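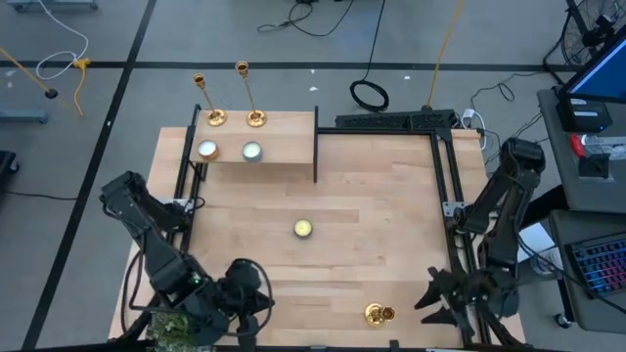
Workari: supported workplaces and social enterprises, version 3

Workari is a list of small businesses that were set up to give paid work to people who often get passed over for it: bakeries, laundries, bike shops, print rooms, garden centers, candle and soap makers, a surprising number of dog biscuit kitchens. It began as a spreadsheet passed between job coaches in Ercombe, and it has grown into something we're really excited to share!

What's in it

1654 workplaces in 189 towns. Each row is one site, so a business with two shops gets two rows. The raw file has 1773 rows, from before duplicates and closed sites came out, and we kept it in the download for anyone who wants to check our merging (please do, we love getting corrections).

Files

workplaces.csv – the cleaned list, one row per site
workplaces_raw.csv – everything as it was sent in
towns.csv – town names, spellings and region codes

Columns in workplaces.csv

site_id: stays the same between versions
name: as the business writes it, accents included (Hämmerli broke our first import script, so everything is UTF-8 now)
town: matches towns.csv
trade: one main trade, picked from a fixed list
wage_type: hourly, piece, stipend or unknown
supports: free text, such as job coach on site, quiet room, picture instructions, flexible start
training: yes, no or unknown
last_checked: month and year

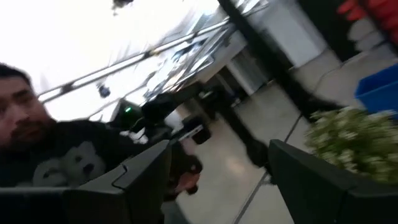 Black top with a furry, bear-like animal face in gray and white.

How it was put together

Most rows came in through a web form. The rest came from phone calls and from lists that local groups were kind enough to hand over. Every site was contacted before it went in. The supports column is in the businesses' own words with only spelling fixed, and it's the best part of the whole thing. If you only have ten minutes, sort by trade and read that column from top to bottom.

Known gaps

Rural areas are thin. Wages are marked unknown far more often than we'd like, and "unknown" should never be read as "unpaid." Plutwood is listed as one site even though its workshop and store have separate doors and separate hours. Seasonal places that close in November may look inactive if they were last checked over the winter.

We don't hold anything about individual workers: no names, no diagnoses, no head counts by disability. Please don't try to add these by joining the list to other data.

Good uses

Job coaches use it to find placements, and shoppers use it to plan gift lists. It also works nicely for class projects on local business, and we'd love to see more maps! It isn't suited to ranking employers, as nothing in it measures how good a job is.

Changes in version 3

Added the training column
Split "food" into bakery, cafe and packing
Fixed region codes for towns that share a name
Dropped the old fax column at last

Corrections go through the form linked in the download folder. Include the site_id if you have it. New entries are read every Monday.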